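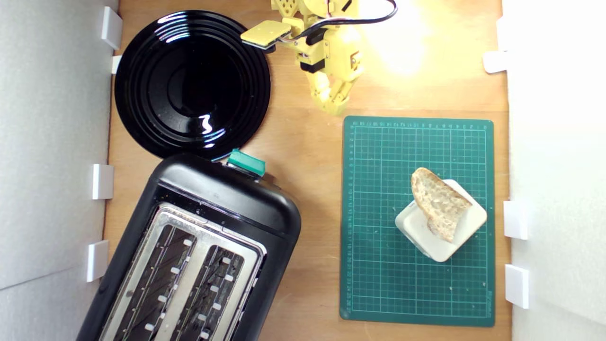

Jarmo Niskanen

Breakfast in a Small Space: a project report

So my project was toast. I know how that sounds, and my classmates have already made every joke there is to make, but the course asked us to pick an everyday activity and improve the place where it happens, and toast is the thing I do every single morning with my eyes half shut. I live in student housing in Justotville, my kitchen corner is tiny, and for most of the winter my breakfast happened on top of the microwave. There was plenty to improve!

The assignment came out in February. We had to choose the activity, write down how it goes now, set up a better version in the Studura workshop, and then use it ourselves for 13 mornings. I picked a layout with one wooden tabletop, a white wall on the left and another on the right. The idea is that everything you need for toast lives between the walls and nothing else is allowed in (my keys, my mail and my bike light, I'm looking at you).

The toaster

I bought it used. It's a plain black two-slot with a brushed silver top and a teal-green lever, and I have to admit the lever is why I picked it. Everything else in my kitchen is black or gray, and before coffee it's nice to have one bright thing that tells you where to put your hand.

I started with the toaster square to the wall because that looked neat in my sketch. By the second morning I hated it. I'm right-handed, and getting the bread out of the far slot meant bending my wrist in a way that made me drop it more than once. So I turned the toaster at an angle, down in the lower left part of the table, with the lever end toward the plate. It looks a little careless, and my instructor did ask if I'd bumped it. But the bread comes up and goes over to the plate in one short move, and after I turned it I didn't drop a slice again.

The cord was a whole other story. My first plan had a hole in the left wall for it, and I cut the hole too low and had to throw that panel out. Measure from the finished tabletop, not from the underside of the wood. I lost an entire afternoon to that, plus the panel.

The plate

I wanted the plate to be the thing you aim at, so I went with a big round one, black and glossy, with raised rings stepping down to a shallow well in the middle. It goes up against the left wall, just past the end of the toaster, with hardly any space between them. I expected the small gap to annoy me and it never did.

What did annoy me was butter. If you butter toast on a plate with rings, the slice rocks - and then you're chasing it with the knife. I tried buttering more slowly, I tried holding the slice down with a finger (greasy finger, greasy knife handle), and finally I started buttering on a flat board and moving the toast over afterward. That's an extra thing to wash, so I'm counting it as a flaw in my design. Also, a shiny black plate under a ceiling light shows every single fingerprint. It does look great with toast on it, though, and I'm keeping it.

Crumbs

I was way too optimistic here. I really thought two walls would keep the crumbs under control, and they do keep them off the floor on those sides, but the tabletop collects them anyway, mostly near the toaster and the plate. The wood is a warm orange-brown and crumbs are pretty much the same color, so you feel them with your sleeve before you notice them. In my log I wrote "crumbs again" so many times that I switched to just writing C.

I tested a dry cloth, a damp cloth and a little hand brush. The brush was the best of the bunch, and running it along the grain toward the open front edge works better than going across. A dry cloth mostly moves everything against the wall, where it stays in the corner until you dig it out with a fingernail. If I built this again I'd put a removable strip along the bottom of each wall.

How the mornings went

Before the project I timed myself at home, and going from bread bag to first bite took 900 seconds on my worst day. That included looking for the butter knife and answering a message, so it's not a very scientific number. In the new layout I was never that slow, and most of the difference came from having the plate already sitting where it should be. My roommate tried it once, moved the plate to the right side, and said it was better that way. He's left-handed, so fair enough, and I should have thought about left-handed people before I cut the hole for the cord.

Still to do: sand the front edge, find a place for the flat board, and write up the cord hole measurements for whoever gets the panels next.

Handed in 2021-06-04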